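Living with a laundry-picking arm: tips after six months of the Jillberg 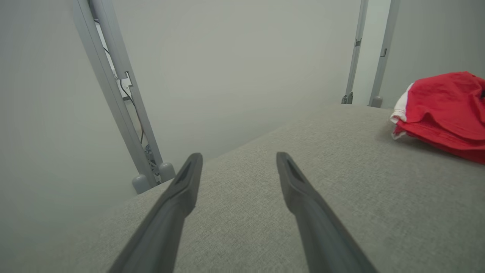 Fingers open over the gray fabric, red cloth still to go.

Had the Jillberg rental since March, the tidy-up plan, two visits a month from their setup person (Lucero Ccori, very patient). People keep asking me is it worth it and how do you get it to behave. Quick notes, in no order.

Fabric first. Plain upholstery is your friend. Ours is a gray fleck and it does fine with a bright thing on top. Gray socks on gray cushion, forget it. Throw a light sheet down if most of your wash is dark.

Don't fold before it picks. A loose heap gives the fingers something to grab. Flat T-shirt = three tries, then it beeps at you.

White trim, linings, anything two-color: it sometimes takes these for two items and goes for the edge only. Lucero's fix – turn the piece so the main color is on top. Works mostly.

Fingertips. Wipe with a barely damp cloth, then dry. Lint packs into the grooves, get it out with an old toothbrush. No oil, no furniture spray. I used furniture spray once and everything slid off for two days.

Speed. Comes set at 60 on the dial. Turn it down for knits and anything with loops. Leave it alone for towels.

Cables. Check where they bend, every week. Mine had a tie working loose near the bottom and I only noticed becuase I was looking for a sock.

Vacuum the cushion BEFORE a run, not after. Crumbs get pressed in.

Buttons and zippers – close them. Pockets empty. It will not check for you.

Pets out of the room. Kids too. The stop button is big but you still have to get to it.

Cost. Almost 4000 to buy outright, which no. The monthly plan is OK if you do laundry for a crowd. For one person I'd skip it and get a second hamper. My neighbor Rocío Flores tried the Cutell before us and sent it back, said the fingers were too short for bath towels. Haven't used one so can't say. The Inga is cheaper but you do your own setup.

Error codes: the only one I ever see is 3272, it means the grip closed on nothing. Move the item in from the edge of the cushion and press resume. If it comes up again straight away, power off, count to ten, on again.

Wish list: quieter, and a longer power cord. Also the manual has no index, so write your settings on tape and stick it somewhere you wont lose it.

More on towels when I get a minute. Updated Sat 4 September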